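Sep 30, 2024
Kovomov bench notebook, chores and shop jobs

Kettle on, door shut, and I finally have an hour to write up where we've got to, before the Grurham visit eats the rest of the week. I promised myself in June that I would keep this book properly, and the gap in the pages before this one shows how well that went. Anyway, here is a longer entry to make up for it.

The question we keep coming back to, usually over lunch, is a simple one to ask: can a machine do the boring jobs yet? I mean the ones any of us would do without thinking, like clearing a bench, putting a towel away, turning a part round so the next person can get a spanner on it. My own answer changes depending on which day you catch me. At the moment I would say it can do a fair few of them slowly, on a tidy table, with one of us standing near the stop button and trying not to help.

The towels first, as that's what people at home always ask me about. We ran 200 folds with the Issa settings over the summer and I still think that was time well spent, even if I was thoroughly sick of towels by the end. A flat towel with its corners showing is fine. A towel dropped in a heap is a different animal altogether, and the arms will fuss at it, pick up two layers, put them down, and pick up the same two layers again. My mother can do it while talking on the phone. I did find it rather humbling to watch, and I've folded my own more carefully ever since!

So we've been giving more time to shop-floor work, where things at least keep their shape. Aluminium extrusion is a lovely stuff to practise on. It's straight, it's stiff, there's always a length of it lying about, and if it gets knocked it doesn't mind. The task is the sort you would give to someone on their first morning: rail on the bench, get hold of it, move it where it's wanted, leave it straight. 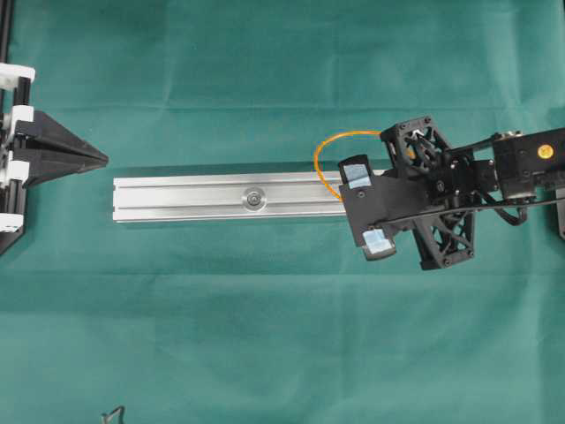 What makes it harder than it sounds is that a rail wants two hands and the two hands have to agree. If one side closes a moment early the whole length swings, and then the other side is reaching for a place where the rail used to be. I had thought the slots would help, giving the fingers something to settle into, but on several tries a tip caught the lip of the groove and dragged the rail along with it. The wide flat face is kinder. I'd like us to aim for that and leave the slots alone until we have a better idea of how hard we are squeezing.

The shine is the other nuisance. Bare metal looks bright from one side and dull from the other, and the Druvard software has a habit of losing an edge where the glare sits. Green cloth under the work has been a real improvement on the bare bench, and I'm fond of it besides, but it ought to be ironed. Creases make little dark lines, and a dark line running along beside a dark line on a rail is asking for a muddle. I have said I will bring the iron from home. (If you are reading this and there's still no iron, please nag me.)

Results, such as they are. In the last batch, 17 tries ended with the rail where we wanted it and no hand from us, which is the best we've had. I've saved them under run 808 on the shared drive along with the bad ones, and please do leave the bad ones in, as I learn far more from those. Most of the trouble came at the letting go. The picking up is getting quite respectable, but at the end one side opens, the other hangs on, and the rail turns a little on the cloth. A person would feel that and follow it. We are still telling the arms what to do next as though everything before had gone perfectly.

Would I want one in my kitchen? Not this year. I would happily have one at the saw, though, taking cut lengths off and laying them in order, and I think that's a fair thing to say to the Grurham people when they ask, as they surely will. It's a dull job, it makes your back ache, and slow doesn't matter much if it can carry on through the evening.

Jobs for next time:

Slow the opening on both sides and have them open together.
Try a shorter length of rail, then a longer one, same settings.
Turn the lamp to the wall and see if the glare settles.
Check that all the cables have enough slack at full reach. I don't like how near they come to the work.
Iron!

I also want to go back to the towels at some point with what we've learned here, mainly the business of two hands agreeing, though I may wait until I've forgotten how tedious the last lot was. Biscuits are in the second drawer, behind the tape.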